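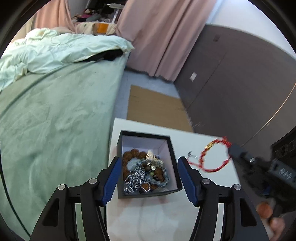

Packing tips for a small cabin

My wife and I have now made several voyages on small ships, and before the first one I packed like for a hotel. It was a mistake. A cabin on such a ship has little storage and everything in it moves a bit at night. I collected these tips at our kitchen table, with help from people we sailed with. Most of them can be prepared at home the week before.

Measure the suitcase before you fill it

Ask the cruise line how high the space under the bed is. On our last ship it was 40 centimeters, and our hard suitcase did not fit when it was full. A soft bag can be folded after unpacking and put behind the life jackets. If you already own a hard case, put the soft bag inside it for laundry on the way home.

Jewelry and small things

Take one small box with a lid and no more. Bracelets and chains make knots when they travel together, so close the clasp of every chain first and pull the chain through a drinking straw. Cords and beads can lie free next to them. Saimi Savolainen wraps her earrings in a page from an old calendar, which I have also tried, and it is good enough. What is really valuable goes to the cabin safe or stays at home.

If a chain is already knotted, lay it on a plate, put one drop of baby oil on the knot and open it with two sewing needles. Wash it after with mild soap. Do not use oil on cord or on wood.

Hooks and magnets

The walls of many cabins are steel under the panel. Test it with a fridge magnet on the first day. Magnetic hooks then hold hats, a daily program and a light jacket. Some lines do not allow them on the outside of the door, so ask at reception. Do not use sticky hooks, they take the paint with them.

Drying clothes

The line over the shower is short. Roll the wet shirt in a dry towel, stand on it for one minute, then hang it. It will be dry at breakfast if the bathroom fan is running. We do not take a travel iron. Almost every ship forbids them, and ours was taken away from us at the gangway (we got it back in the last port).

Stains from sunscreen

These are yellow and they come out badly on white cotton. Rub dish soap into the stain before water touches it, wait 20 minutes, rinse in warm water. Chlorine bleach makes the stain darker, so leave it away.

Shoes

Put the socks inside the shoes and the shoes inside a shower cap, sole down. After a beach landing, rinse off the salt the same evening. Newspaper inside the shoe is better than the hair dryer, which opens the glue.

Medicines and papers

These travel in the hand luggage, always. I write the name of each medicine, not only the brand, on a card, and the cabin number under it. Ours was 259 last time and 124 the time before, and I still walked to the wrong door in the first evening.

Comments

Flynn Lowther: Does the drinking straw also work for thick chains?

Tapio Heinonen: No, only for thin ones. For thick chains I use the cardboard roll from baking paper, cut in half.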